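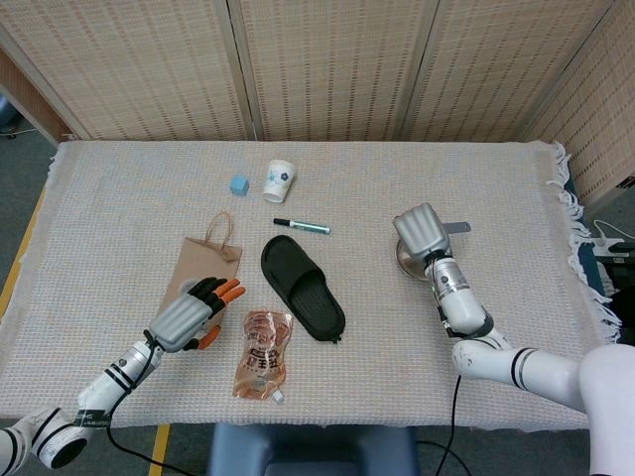

Looking after tablecloths, throws and anything else with a fringe

July 11, 2018

Print this page | E-mail to a friend

I've got a drawer full of tablecloths and I use every one of them. My mother kept hers for Christmas and funerals, and when she died we found three still in their tissue with the price stickers on (one of them said $20, which would have been a shocking amount at the time). I decided then and there that mine were going on the table, gravy or no gravy! So I've had to get good at cleaning them, and people keep asking me how, and I've finally typed it all up.

First, the fringe. If you wash a fringed cloth loose in the machine you'll get it back looking like a wet dog. Before it goes in, fold the cloth in half, then in half again, so all the fringed edges come together on one side, and tie that side up in an old pillowcase with a bit of cotton string. Stretchy hair ties work too but they leave a dent. Then the whole thing goes inside a big mesh bag. Cool wash, gentle cycle, slow spin.

When it comes out, shake it hard. I mean really crack it, like a whip, out on the back step. Most of the tassels will drop straight on their own. The ones that don't get combed with a wide-toothed comb while they're still damp, starting from the bottom and working up to the knot. Don't start at the knot. I pulled half a row clean off a Candora throw doing that and I'm still cross about it.

If a tassel has already gone to fluff, dip it in warm water with a drop of hair conditioner, comb it, wrap it tight in a strip of baking paper and leave it overnight. Trim the tips level the next day with your good sewing scissors (NOT the kitchen ones).

Now, stains. My neighbour Ratih Menon swears by bicarb for everything and I love her dearly, but bicarb does nothing much for red wine except make a purple paste. What I do:

Red wine – blot, blot, blot, then pull the cloth tight over a mixing bowl and pour hot water through from a bit of a height. Fine for cotton and linen. Don't do it on wool.

Tea and coffee – cold water straight away, then a dab of white vinegar and dish soap, half and half. Leave it for 20 minutes and rinse from the back.

Candle wax – let it go hard, or hurry it along with a bag of frozen peas. Flick off what you can with a butter knife, then iron over brown paper on a low setting, moving to a clean bit of paper each time. Any plain paper bag will do as long as there's no printing on it, or you'll iron the shop's logo into your linen.

Turmeric – sorry. Wash it, hang it in full sun, wash it again, hang it again. It does fade in the end. Mine took most of March.

Felt pen and marker – put an old tea towel underneath and dab from the back with rubbing alcohol on a cotton ball, changing the cotton ball the minute it picks up colour. Test a corner first. Then wash as usual, and keep it away from the dryer until you're sure the mark's gone, as the heat will set whatever's left.

Grease is the one that catches people out, as you often can't see it until the cloth has dried. Cornflour rubbed in and left for an hour lifts a surprising amount. After that I use a bit of Flidine bar soap, wet, rubbed along the grain of the weave and never across it. With a chunky open weave, rubbing across shoves the threads out of line and you end up with a little window in your cloth that catches on every fork.

Speaking of which, snags! Never cut a pulled loop. Turn the cloth over, poke a fine crochet hook through from the back and draw the loop down to the wrong side, then gently stretch the cloth both ways until it settles.

For ironing, do it damp and from the back, and leave the fringe alone. I stop the iron just short of the knots. A heavily textured cloth doesn't really need ironing at all, to be fair. Mine dries flat over two clothes airers pushed together and then I smooth it with my hands and call it done.

Storage: roll, don't fold. I save the cardboard tubes from wrapping paper, cover them in an old bit of sheet and roll the cloth around with the fringe lying flat at the ends. If you've only got room to fold, refold along different lines every few months or you'll get a yellow crease you can't shift. And please don't starch before you put things away, silverfish think it's dinner.

I keep up to 6 in one drawer with a bar of unwrapped soap at the back. They smell lovely.

Print this page | E-mail to a friend

Comments

Thenmozhi Krishnan: The conditioner trick worked on the tassels of my bedroom rug as well. I used a dog comb.

Dilek T.: Can I do the hot water thing on a cotton and polyester mix? It's my mother-in-law's and she's coming on the weekend, so I'm a bit nervous!

Reply from the author: Dilek, I'd go warm and do it twice. Good luck!

Şengül Erdem: I tie the fringe inside a sock, one at each end. Saves finding a pillowcase. My favourite cloth has been through the wash like that for years and has only lost one tassel, and that was the cat.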